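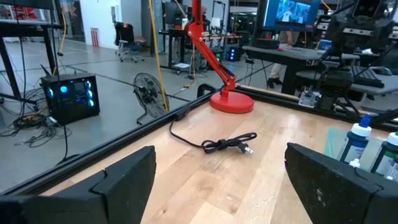

I have been putting off sorting out my work table for ages, and last weekend I finally got on with it. It started with the lamp, really. I've wanted a proper jointed one for years, the sort you can shove out of the way with an elbow, and I went for red because everything else I own seems to be black or grey (the winter has been dull enough already, thank you). It's got a good heavy round base, so it isn't going anywhere, but oh, the flex! It's thin and shiny and it will not lie flat. It just goes back into a little tangle on the wood with the plug pointing off to the side, and I must have wound it up and let it go a dozen times before giving up and making a cup of tea.

I did nearly buy the Viltton lamp instead, which has the switch on the base where you can reach it, but it was £60 and only came in cream. I still think about that switch.

Anyway, once the lamp had a home I moved on to the small stuff. Little bottles, mostly. I have a weakness for them. There's a shop called Prukeck near the station that sells empties for next to nothing, and every time I go in for one thing I come out with a bag full. The squeezy ones with blue caps are my favourites for glue, as you get a nice thin line out of them and they stand up by themselves.

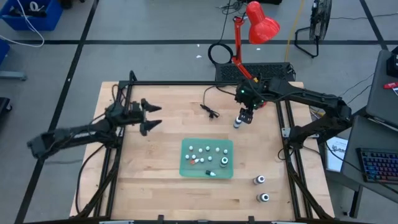
The trick, if there is one, is a tray. I resisted trays for a long time as they felt a bit hotel bathroom, but a see-through green one has won me over. Small things go in it, and when I need the whole table I can pick the lot up in one go. The short pots can live beside it on the bare wood.

What I haven't cracked is the odd cable. I bought 2 packs of those Zotberg clips back in June and they've already lost their stick, so if you've found any that hold on wood without leaving a mark, do tell me! My keyboard needs a proper shelf too. Next job is oiling the table top, and I've got a tin of Zamudio oil waiting for the first day warm enough to have the windows open.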